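Zum Inhalt springen

Wir verwenden Cookies, um unsere Seite zu verbessern. Mit der weiteren Nutzung stimmen Sie dem zu. Einverstanden | Mehr erfahren

"Der Teig verzeiht mehr als die Nachbarschaft"

Juli, Gastronomie

Kurz nach zehn Uhr vormittags ist im Erraji noch kein Gast, aber die Küche läuft seit halb sieben. Marwan Qudah hat Kichererbsen abgegossen und stellt zwei Gläser Tee auf den Tisch am Fenster. Das Lokal hat 47 Plätze, dazu im Sommer ein paar Hocker auf dem Gehweg. Vor der Eröffnung stand Qudah drei Jahre lang mit einem Wagen auf dem Zeltside, dem Streetfood-Markt hinter dem alten Güterbahnhof. Sein Geschäftspartner Ehab Tawfik kommt eine Viertelstunde später dazu, mit zwei Kisten Petersilie unter den Armen.

Angefangen habe alles mit Fladenbrot, sagt Qudah. "Ich wollte keine Falafel verkaufen. Falafel gab es an jeder Ecke. Ich wollte Brot aus dem Ofen, mit Zaatar und Öl, und sonst nichts." Am ersten Abend auf dem Zeltside verkaufte er 13 Stück. Ein Teil davon ging an die Leute vom Nachbarstand, die ihm später auch zeigten, wie man die Gasflaschen vernünftig festmacht.

Die Rezepte stammen zum Teil von seiner Mutter, zum Teil hat er sie sich selbst erarbeitet. Beim Brot sei das schwieriger gewesen als gedacht. "Meine Mutter hat nie etwas gewogen. Sie hat gesagt, nimm Wasser, bis es gut ist. Damit kann man im Lokal nicht arbeiten, da muss der Teig auch stimmen, wenn ich nicht da bin." Heute ruht der Teig über Nacht im Kühlraum und kommt erst eine Stunde vor dem Backen heraus. Das Mehl bezieht er von einer kleinen Mühle im Umland, Typ 550, mit etwas Vollkorn gemischt. Wie viel Vollkorn, möchte er nicht sagen.

Tawfik hat in Hotelküchen gelernt und war für Fleisch und Saucen zuständig. Zum Brotstand kam er zunächst als Kunde. Er habe damals gefragt, warum es nichts dazu gebe, erzählt er. "Marwan hat gesagt: Weil ich nur zwei Hände habe. Da habe ich gesagt, ich habe auch zwei." Seitdem gibt es Muhammara, Labneh und eine Linsensuppe mit viel Kreuzkümmel, die auch im Sommer auf der Karte bleibt. Über die Suppe haben sich die beiden lange gestritten. Qudah hielt sie für ein Wintergericht. Inzwischen bestellen mittags viele Gäste genau sie, auch bei dreißig Grad.

Der Umzug in feste Räume war vor allem eine Frage der Genehmigungen. Die Räume gehörten vorher zu einem Schreibwarengeschäft, eine Abluftanlage gab es nicht. Die Anwohner im Haus fürchteten Gerüche und Lärm, zwei von ihnen legten Widerspruch ein. "Der Teig verzeiht mehr als die Nachbarschaft", sagt Qudah. Er meint das nicht böse - einer der beiden kommt heute regelmäßig zum Frühstück. Die Abluft wird jetzt über das Dach geführt, und die Küche schließt um 22 Uhr.

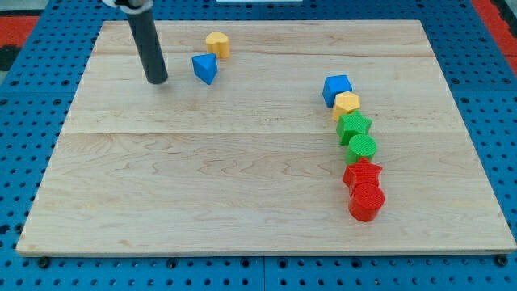
Ehab Tawfik hält die Lüftung bis heute für die vernünftigste Ausgabe von allen, auch wenn sie damals das ganze Ersparte gekostet habe. Ohne sie, meint er, hätte man nach einem halben Jahr wieder schließen müssen. Beim Ofen dagegen hätte er gespart und ein gebrauchtes Gerät genommen. Qudah schüttelt dazu den Kopf. Über den Ofen sind sie sich nicht einig geworden, gekauft wurde am Ende der neue.

Auf der Karte stehen neun warme Gerichte und eine Reihe kleiner Teller. Am besten laufen das Zaatar-Brot, die Auberginen mit Tahina und ein Hähnchen mit Sumach und Zwiebeln, das an Musakhan angelehnt ist. Angelehnt, darauf besteht Qudah. Das echte Musakhan brauche ein anderes Brot und mehr Öl, als die Gäste hier erwarten. "Wenn ich es so mache wie zu Hause, lassen die Leute die Hälfte liegen. Also mache ich weniger Öl und nenne es anders. Das finde ich ehrlicher."

Die Preise sind ein Thema, das beide nicht besonders mögen. Das Zaatar-Brot kostete auf dem Markt vier Euro, im Lokal sind es sechs. Manche Stammgäste vom Zeltside hätten das nicht verstanden. Tawfik rechnet es auf Nachfrage gern vor: Miete, Strom, zwei Angestellte in der Küche, drei im Service. Gutes Olivenöl sei in den vergangenen Jahren so teuer geworden, dass man zeitweise mit jeder Schale Hummus weniger verdient habe als mit einem Glas Tee. Gestreckt hätten sie es trotzdem nicht. Das Öl kommt über den Großhändler Ikidico, in Kanistern zu fünf Litern.

Mit Lieferdiensten haben sie es versucht und nach vier Monaten wieder aufgehört. Das Brot werde in der Schachtel weich, sagt Qudah, und wer es so zum ersten Mal esse, komme nicht wieder. Wer etwas mitnehmen möchte, ruft an und holt es ab. Das Brot wird erst geschnitten, wenn der Gast an der Theke steht.

Ganz aufgegeben haben die beiden die Straße nicht. Einmal im Jahr stehen sie wieder auf dem Zeltside, beim Sommerfest, mit dem alten Wagen und dem alten Ofen. Im vergangenen Jahr gingen an einem Abend 503 Brote über den Tresen, danach war der Teig aus. Qudah erinnert sich vor allem an seine Schultern. "Zwei Tage konnte ich die Arme nicht heben. Aber die Stimmung ist anders als im Lokal. Die Leute stehen, sie reden mit dir, sie sehen, wie das Brot aus dem Ofen kommt. Drinnen sehen sie nur den Teller."

Deshalb soll sich im Erraji auch etwas ändern. Die Wand zwischen Küche und Gastraum bekommt eine Öffnung, damit man vom Tisch aus zum Ofen sehen kann. Gebaut wird in der Betriebspause. Tawfik würde zusätzlich gern einen langen Tisch aufstellen, an dem sich Fremde nebeneinandersetzen. Qudah ist skeptisch. Die Leute hier wollten ihren eigenen Tisch, sagt er, am liebsten am Fenster.

Eine zweite Filiale ist vorerst nicht geplant. Es gab eine Anfrage aus der Kukgate, der neuen Markthalle am Kanal, wo noch Stände frei sind. Die beiden haben sich die Fläche angesehen und abgesagt. Ein offener Ofen wäre dort nicht erlaubt gewesen, nur elektrische Platten. "Dann könnte ich Sandwiches machen", sagt Qudah. "Ich habe nichts gegen Sandwiches. Aber dafür bin ich nicht morgens um halb sieben hier."

Was er selbst isst, wenn er frei hat? Qudah überlegt eine Weile. Meistens Eier, sagt er dann, mit Tomaten und viel Pfeffer, dazu das Brot vom Vortag, in der Pfanne aufgewärmt. Tawfik geht lieber aus, am liebsten vietnamesisch, und bringt von dort gelegentlich Ideen mit. Ein eingelegter Rettich hat es so auf die Karte geschafft - er wird zum Hähnchen gereicht und ist leicht süß. Qudah war anfangs dagegen.

Kurz vor halb zwölf klopft der erste Gast an die Scheibe. Geöffnet wird um zwölf, aber Tawfik steht auf und schließt ihm schon einmal auf.

Kontakt | Impressum | Datenschutz | Alle Rechte vorbehalten | Nach oben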